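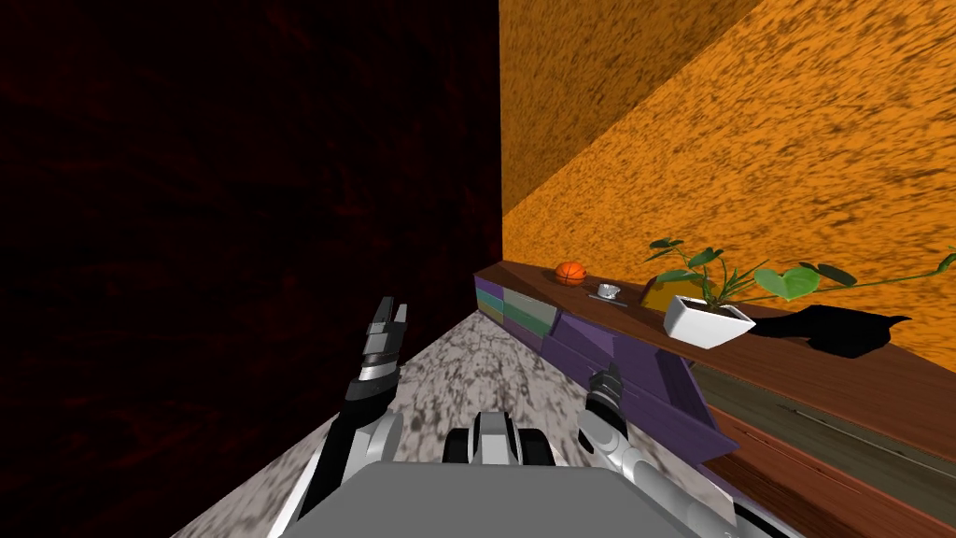 Kitchen layout 5 in the simulator, start pose, both grippers open or near the drawers.

30 October 2024

Task for this layout is to clear the counter: cup and saucer to the sink side, ball to the floor, and the plant must stay where it is. We ran 500 episodes with the Pultar controller. It finished the cup part in 241 and the whole chore in 194.

The ball is less a problem than I expected in June. The saucer is the hard one. The fingers are short and the saucer is flat, so the arm pushes it toward the wall, and then there is no space to go under. The leaves of the plant hang over the counter on the right and I think the planner treats them as solid. Ambros Frei does not agree, he suspects the collision mesh of the planter. To check.

Can it do the chore in a real kitchen? For me, not yet. A person does it without thinking and does not break the cup.

To do:
Ask Yolanda Echevarría for the Hyvönen contact settings.
Repeat with plant removed, same seeds.
Change wall colors, the maroon is very dark for the depth estimate.
Drawers are not used in this task, leave them closed.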